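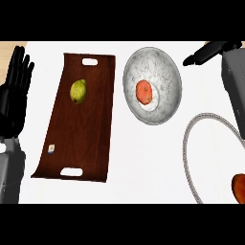
Munard vereinfacht Anmeldung von Straßenfesten

7. Januar 2023

Drucken | Per E-Mail senden

Wer in Munard ein Straßenfest, einen Flohmarkt oder einen Umzug veranstalten will, braucht dafür künftig in vielen Fällen keine Genehmigung mehr. Das Regionalparlament hat eine Änderung des Veranstaltungsgesetzes beschlossen, nach der bei kleineren Festen eine schriftliche Anzeige bei der Gemeinde genügt. Die neuen Regeln gelten ab Februar.

Die Anzeige muss spätestens 20 Tage vor dem Termin eingehen. Meldet sich die Gemeinde in dieser Zeit nicht, darf das Fest stattfinden. Bisher mussten Veranstalter auf einen förmlichen Bescheid warten, auch wenn nur eine Nebenstraße für einen Nachmittag gesperrt werden sollte. Für Veranstaltungen mit mehr als 2.000 erwarteten Besuchern ändert sich nichts, sie müssen weiterhin beantragt und mit Polizei und Feuerwehr abgestimmt werden.

Eingebracht hatte den Entwurf die Abgeordnete Gönül Coşkun. Sie hatte bereits in der vergangenen Wahlperiode einen ähnlichen Vorschlag vorgelegt, der aber im Innenausschuss liegen blieb. Nun sei die Bereitschaft größer gewesen, sagte Coşkun nach der Abstimmung. Viele Gemeinden hätten selbst darum gebeten, von den Verfahren entlastet zu werden.

Nach Angaben der Regionalverwaltung wurden im vergangenen Jahr 734 Anträge für Feste und Märkte gestellt. Der größte Teil davon würde nach dem neuen Gesetz unter die Anzeigepflicht fallen. Abgelehnt wurden nur wenige, meist wegen Baustellen oder weil zwei Veranstaltungen am selben Ort geplant waren.

Kritik kam von Hugo Courtois, der den Wahlkreis Hollis vertritt. Er hält die Frist für zu kurz. Kleine Gemeinden ohne eigenes Ordnungsamt könnten eine Anzeige in dieser Zeit kaum prüfen, vor allem in den Sommermonaten. Courtois hatte beantragt, die Frist zu verdoppeln und Umzüge ganz von der Erleichterung auszunehmen. Beides fand keine Mehrheit. Am Ende enthielt er sich.

Geändert wurde der Entwurf in den Beratungen trotzdem an mehreren Stellen. So müssen Veranstalter jetzt eine Person benennen, die während des gesamten Festes telefonisch erreichbar ist. Auch die Anwohner der gesperrten Straßen sind vorab zu informieren, ein Aushang reicht aus. Wer ein Fest gar nicht oder mit falschen Angaben anzeigt, muss mit einem Bußgeld von bis zu 2.000 Euro rechnen. Im ersten Entwurf war keine Strafe vorgesehen.

Die Regeln zum Lärmschutz bleiben bestehen. Musik im Freien muss um 22 Uhr enden, Ausnahmen kann nur die Gemeinde erteilen. Auch der Ausschank von Alkohol muss weiterhin gesondert beantragt werden. Coşkun sagte, sie hätte diesen Punkt gern mitgeregelt, dafür sei aber ein anderes Gesetz zuständig.

In Turkthorpe, der größten Gemeinde der Region, rechnet man mit weniger Papier, aber nicht unbedingt mit weniger Arbeit. Darmawan Subramaniam leitet dort das Ordnungsamt. Seine Mitarbeiter müssten auch künftig prüfen, ob Rettungswege frei bleiben und Buslinien umgeleitet werden müssen, sagte er. Wegfallen werde vor allem der Schriftverkehr nach der Prüfung. Die Stadt will ein Formular auf ihre Internetseite stellen - das bisherige hat elf Seiten, das neue soll auf zwei passen.

Offen ist noch, wie mit Festen umgegangen wird, die über eine Gemeindegrenze hinausreichen. Das betrifft etwa den Frühjahrsmarkt zwischen Turkthorpe und Hollis, dessen Stände auf beiden Seiten der Brücke stehen. Nach dem Wortlaut des Gesetzes wären zwei Anzeigen nötig. Die Regionalverwaltung will dazu noch eine Auslegungshilfe herausgeben.

Mayu Ishida vom Nachbarschaftsverein in der Turkthorper Oststadt begrüßte den Beschluss. Der Verein organisiert jedes Jahr ein Hoffest und einen Kinderflohmarkt. Im vergangenen Sommer sei der Bescheid erst zwei Tage vor dem Flohmarkt gekommen, sagte Ishida, die Plakate habe man da längst aufgehängt. Sie wünscht sich nun, dass auch die Gebühren für Absperrgitter sinken. Darüber entscheiden die Gemeinden selbst.

Für Anträge, die vor dem Inkrafttreten gestellt wurden, gilt das alte Verfahren weiter. Veranstalter können ihren Antrag aber zurückziehen und durch eine Anzeige ersetzen. Bereits gezahlte Gebühren werden in diesem Fall nicht erstattet.

Das Gesetz ist zunächst auf drei Jahre befristet. Danach soll die Regionalverwaltung berichten, ob es häufiger zu Beschwerden oder Einsätzen gekommen ist. Den Bericht hatte der Abgeordnete Fabrice Collet verlangt, der dem Entwurf schließlich zustimmte.

Drucken | Per E-Mail senden

Suche
Suchbegriff eingeben
Suchen

Diese Website verwendet Cookies. Mit der weiteren Nutzung stimmen Sie dem zu. Mehr erfahren | Einverstanden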